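Operators wanted for fabric handling sessions, Ruawai

Part time, fixed term, starting in February

Curidov is hiring people to teach a pair of robot grippers to deal with cloth. You steer the arm by hand control, the cameras record what you do, and the recordings go into a training set called Dalley. A model is then trained on Dalley, and we find out whether it has learned anything.

I would like to be plain about that last part, as the adverts in this field tend not to be. We have 1463 usable recordings so far. The model trained on them can pick up a flat cloth from a clear table more often than it can't. Give it a crumpled one and it mostly pinches air. Some people on the project think that more recordings will fix this. I think better ones might, and that some of what we have already should be thrown out. You'd be joining in the middle of that argument and you are welcome to have a view.

What the work is

Each session is 5 hours, starting at 9.30 am, with a proper lunch break. You will lift, drag, turn and fold pieces of cloth on a table, over and over, and start each attempt from a different mess. We set a target of 40 good attempts per session. A good attempt is one where the cloth ends up where the task sheet says, without you rushing the last bit. Failed attempts are kept too, if you mark them as failed. Please mark them. We lost most of a month to 131 recordings labelled as successes that were nothing of the kind.

You will also spend part of each session watching recordings back and writing a line or two on each. It is dull. Wrist camera footage of cloth is often blurred and dark and you have to say so when you can't tell what is going on - a guess in the notes is worse than a blank.

Who we want

Steady hands and patience. Experience in sewing, laundry work, upholstery or theatre wardrobe is worth more to us than a computing degree, although we won't hold one against you. You need to be able to sit for long stretches and use both hands on the controls. Talk to us if you'd need the set-up changed, as most of it can be.

We don't want people who have been promised a career in artificial intelligence. There may be more work after this round and there may not. It depends on the results, and I wouldn't put money on them yet.

Pay and place

Paid by the hour, training included, at the same rate for lifting and for reviewing. Sessions that we cancel on the day are paid in full. The workshop is in the Draltmont building in Ruawai, ground floor, parking at the rear. No work from home.

To apply

Write to Cameron Kerslake at Curidov with a few lines on what you have done with your hands and when you are free. No covering letter, no CV unless you have one lying about. Shortlisted applicants do a paid trial session before either side commits to anything.

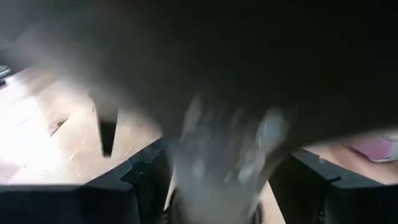
Do I need to have used a robot before?

Most of our operators hadn't. The trial session starts with an hour on the controls, and you won't be judged on that hour.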